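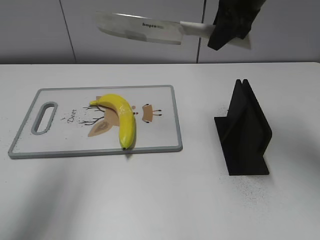

Home Projects Build notes FAQ Contact

Teaching Endora: your questions, my answers

Endora is my kitchen robot project, and I get a lot of mail about how I teach her things. (Yes, I call the arm "her." It started as a joke and now I can't stop.) I've pulled the most common questions onto one page so I can send people a link. Last updated May 4, 2023.

Do you program the movements?

Nope! I don't type in any positions at all. I drive the arm by remote control, do the job myself through the gripper, and the computer records everything: where the joints are, how wide the fingers are open, what the cameras see. One run from start to finish is a demo. Collect enough demos and you can train a model that tries to do the same thing by itself.

Can't you just grab the arm and move it?

You can, and I did for the first few weeks. Hand guiding is wonderful for learning what the arm can and can't reach, and if you've never done this before I'd start there. My trouble was that my own hands and sleeves kept getting into the video, so the model was learning from pictures with me in them, and I'm not going to be standing there later. Remote control fixed that. It's slower to learn and you'll feel clumsy for a while — I sure did.

What do you steer with?

A little tabletop controller called Hundo, which is basically a small copy of the arm that I hold and move. Whatever joint I bend on Hundo bends on Endora. There's no force feedback in mine, so I can't feel contact and have to go by eye. The recording side is Bakitz, and it's not pretty but it has never lost a file on me.

Why a knife and a banana, of all things?

I wanted a real kitchen tool, and I wanted food that gives way without much of a fight. Bananas are cheap, they bruise if you're rough (so I get told off right away), and no two curve quite the same. The knife is the harder half. A long blade sticks out well past the fingers, so a tiny twist at the wrist turns into a big swing at the far end. My advice is to practice with a wooden spoon until that stops surprising you, and keep one hand near the stop button even then.

Does the banana have to be in the same spot every time?

Please don't do that! It was my biggest mistake early on. I lined everything up so neatly that the model learned one spot on the table and ignored the fruit. Now I shift it between runs, turn it a bit, and slide the board over too. I also kept my deer cutting board instead of buying a plain one. A yellow banana lying across a busy print is a fairer test than one on a blank background, and I figure most people's kitchens have something printed on something.
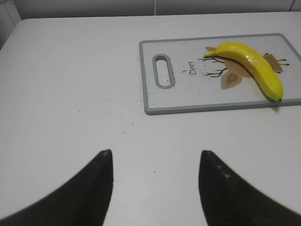

How many demos does it take?

More than you'd like. I've recorded 1,685 so far and thrown out 151 of them. My first training run worth mentioning used 1,000, and it was a letdown, mostly on the grasp. Adding more of the same didn't help nearly as much as adding demos where I came in from a different angle or had to correct myself halfway.

So you keep the ones with mistakes?

Some of them. If I drift off line and then recover, that's a keeper, and those may be my favorites. If I drop something or bump the table, out it goes. I also toss any run where I sat there thinking for ages, because the model will happily learn to sit there too.

Why have a camera on the wrist and another one off to the side?

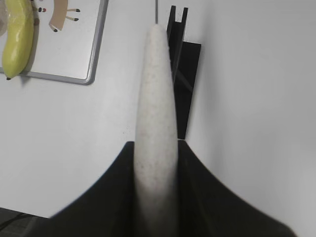 Each camera misses something the other one catches, and I wouldn't want to train with only one. The wrist view is great for the last little bit of a move, when I care about what the fingers are doing. But whatever you're holding gets in the way. With that long speckled off-white shape clamped in the jaws, part of the black stand behind it is hidden, and the banana is way off in the corner. When I'm lining up a blade with a slot, I steer mostly by the side view and glance at the wrist view for the tilt.

How long is a session?

Shorter than I plan, always. My hands get tired, then my demos get sloppy, and sloppy demos are worse than none. I stop when I notice I'm rushing.

Will you share the recordings?

That's the plan, once I've sorted the labels. I'm hoping for September, after I've moved into the bigger workshop in Dogar.

Comments

Guest: The tip about tossing the slow runs saved me. Mine had learned to hover over the bowl forever and I couldn't figure out why.

Guest: Does Hundo work for lefties?

Reply from the author: It does, you just mount it on the other side and flip one setting in Bakitz. Takes a few minutes.

Guest: I'm still moving my arm by hand and I like it better, sleeves and all. Might try short sleeves first!

Guest: Where did you get the deer board? My daughter wants one.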